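Plostberg Workshop Opens Remote Teaching Program for Small Robot Arms

The Plostberg Technical Institute has begun a program in which students and staff teach small robot arms to handle household objects by guiding them through each task by remote control. The program, named Nuchit, started in December and will continue through the end of the spring term.

Under the program, an operator sits at a desk and moves a hand-held leader arm. A second arm, mounted over a table, follows those movements as they are made. The joint positions and the camera view are recorded together, and the recordings are later used to train software that attempts the same task without an operator.

"A person who has never written a line of code can show the arm what to do," said Yaowalak Suksawat, who directs the program. "We ask for patience and a steady hand. The rest can be learned in an afternoon." 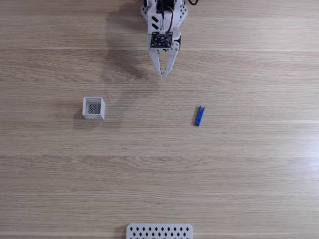
Reading time: 2 min

The first task set for operators concerns a clothespin and a small open container. The operator is asked to lower the gripper over the clothespin, close the fingers, carry the clothespin across the table and release it in the container. The two objects are moved to new positions between attempts so that the software does not come to depend on a single layout.

The fingers of the gripper are narrow and perforated, and they taper to points. According to the institute, operators find the approach harder than the lift. A clothespin lying at an angle must be met with the wrist turned to match, and new operators tend to correct the wrist too late.

As of the latest update, the program holds 545 accepted recordings. A further 73 were set aside after review, most of them for long pauses or for contact between the fingers and the tabletop. Each operator completes 5 practice attempts before any recording is kept.

Yaowalak Phromma, who oversees the review of recordings, said that failed grasps are not always discarded. "If the operator misses, backs away and tries again in a calm manner, we keep it," she said. "The arm will miss as well, and it needs to have been shown what comes next."

The control software was written at the institute and is known as Lalow. It allows the operator to slow the follower arm during the last part of an approach – a feature added at the request of the first group of students.

A second site, at the Stumska campus, is expected to join the program once its operators have been trained. That site will work on sorting tasks and will use the same recording format, so that material from both locations can be combined.

The institute plans to release an initial set of 100 recordings to partner schools, together with written guidance for operators. Staff and students who wish to take part may register at the workshop office, which opens at 9 a.m.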